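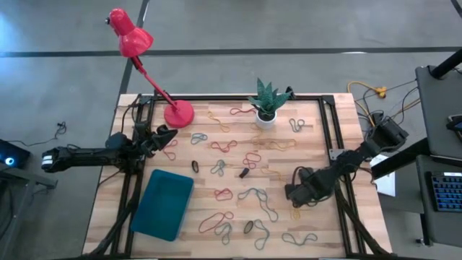

A rubber band weighs next to nothing, costs less than a cent and will defeat most of the robots now working in Canadian warehouses. It has no fixed shape. Drop the same one twice and it lands as two different objects, at least as far as a vision system is concerned.

Sointu Huttunen has spent most of the past year on that problem. She leads the manipulation group at Killora, a small automation lab that takes on work for packaging and parts-sorting companies. Her current project, called Vuncombe, teaches a pair of arms to clear elastic bands from a table and put them in a tray.

The usual way to pick up an object by machine is to find its centre and close the fingers over it. With a band, the centre is very often a hole. The fingers meet in empty air, or they pinch the wood. Huttunen's group tried that approach early on and dropped it within a month.

What they use now is learned from people. An operator steers both arms by hand through a task while the cameras and joint positions are recorded, and a neural network is then trained to predict the next short stretch of movement from what the cameras see. The method is well established for cups and blocks. The group's contribution is in how the practice sessions are laid out, and in what gets left on the table while they run.
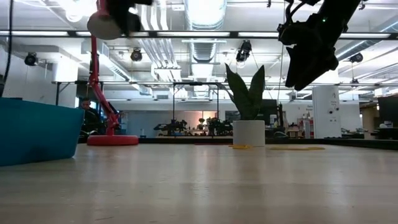
Clutter is the part of Vuncombe that other researchers ask about most. A policy trained on a bare surface tends to fall apart when someone sets down a coffee mug, so the group trains with ordinary household things in the workspace and moves them between sessions. The red desk lamp and the snake plant in its white pot belong to that set. Neither is ever the target. The arms have to reach past them, and the network has to learn that a leaf is of no interest, whatever the light is doing to its colour.

The group recorded 900 demonstrations for the first full version of the model. Huttunen then set aside 372 of them, mainly ones where the operator had hesitated or gone back for a second try at the same band. She expected the smaller set to do worse. It did better, and the arms stopped pausing over the table the way a nervous trainee would.

“We were teaching it our doubts,” she says. “It copied those very faithfully.”

She does not think hesitation should always be thrown out. Recovery from a missed grasp is worth learning, and the group has since put some of the second tries back – but only those where the operator changed the angle of approach. Repeating the same miss is of no use to anyone.

Close work depends on the wrist cameras. The overhead view is good for deciding which band to go for, but it loses the detail once an arm moves in and covers it.
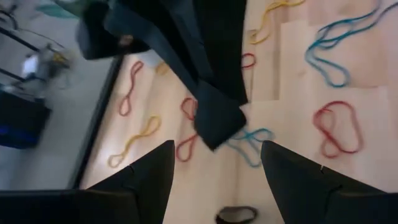 Gripper fingers over the tabletop at Killora, with red, yellow and teal bands on the wood.

Crossed bands are still the weak spot. When two lie over each other, the arms may lift both, and the model has no reliable sense of whether it is holding one or a pair. In the latest round of tests the system cleared the table without help in 66 per cent of trials. Most of the failures began with a tangle. Dark bands gave trouble as well, partly because the fingers are black and the network confuses the edge of one with the edge of the other.

Tromwood, a hardware distributor that is paying for part of the work, would like to see it handle O-rings and small gaskets. Those are stiffer and hold their shape, which should make them easier, though they also roll. Huttunen's colleagues have started mixing a few into the sessions.

Speed is the other question. A person can sweep a handful of bands off a table in one motion. The robot takes them singly, and Huttunen is in no hurry to change that. She wants the grasp sorted out first. The next model will be trained in November, with a new gripper pad from Pesonen that has a softer edge, and the group has already begun recording for it.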